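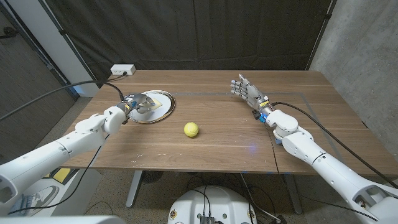 Round silver plate with a raised rim, on the wood table

Ticket 1780
Product: Fundalum for TV
Title affected: Flakberg (Clekedley restoration)
Category: Audio and subtitles
Status: Solved

Original report

Hi Fundalum team! First of all, thank you for getting the restored Flakberg. I've wanted to see it in good quality since film school and the picture is gorgeous, the night scenes especially (you can finally see the lead's face in the ferry sequence, and what a performance that is).

My trouble is with the commentary track. When I switch to the one with the director and the editor, it starts out fine and then slides. By the time they get to the ferry, the director is laughing about a hat that hasn't shown up yet. By the dinner speech they're a full 6 seconds ahead of the picture. The regular soundtrack stays in step the whole way through, and so do the subtitles as long as I leave the commentary off.

What I've tried so far:
Closed the app and opened it again. Same.
Signed out and back in. Same.
Restarted the TV and the Dobson soundbar. Same.
Unplugged the Dobson and used the TV's own speakers. Still drifts, so I'm letting the soundbar off the hook.
Watched on my tablet. No drift at all!

That last one got me pretty excited, so I'm hoping it's something simple. I'd love to hear the rest of the track, because the editor is wonderful on how they cut around the lead's broken wrist.

Reply from Fundalum Support

Thanks for such a clear report, and for testing on the tablet too. That saved us a step. Could you check a few things on the TV?

Go to Settings, then Playback, and tell us whether "Match film frame rate" is on or off.
On the same page, look for "Keep last audio offset" and tell us what it says.
Start the commentary from the very beginning, without resuming, and let us know if the drift starts in the same spot.

Update from customer

Okay, did all of it this evening with a big bowl of popcorn.

Match film frame rate: off.
Keep last audio offset: on, set to zero.
Starting from the beginning: same drift. I can first hear it in the casting office scene, when the editor says "watch her hands" and the shot with her hands comes a beat later.

I also tried 3 other movies with commentaries and they were all perfect. So it seems to be Flakberg only, and on the TV only.

Reply from Fundalum Support

Very helpful! We've been able to get the same result on one of our own TVs. The Clekedley restoration came to us with 2 commentary files, one timed for the theatrical print and one for the restoration. The TV app was being handed the older one. The restoration puts back some frames at the reel changes, so the gap grows a little at each reel. The tablet app was already using the correct file.

We've switched the file over. To pick up the change:

Remove Flakberg from Continue Watching.
Close the app completely.
Open it, find the movie through Search, and choose Play from Start.
Pick Commentary again from the audio menu.

Your offset setting can stay at zero.

Update from customer

It works!! I went straight through to the end credits and every word lands where it should. The hat comes in right on the laugh. The dinner speech is a completely different experience when the director is talking about the actual take you're looking at, and I had no idea so much of it was improvised.

One tiny thing while I'm here, and no rush on it: the audio menu on the TV lists the track as "English 2" and the tablet calls it "Commentary." I nearly missed that it existed. Could the TV label match?

Thank you again, please get more Clekedley titles!

Reply from Fundalum Support

So glad you got to enjoy the whole thing! The label is a good catch. We've passed it to the TV app team as a separate request and linked it here, so you'll get a note when it changes. Marking this one as solved. Replying to this message will reopen it.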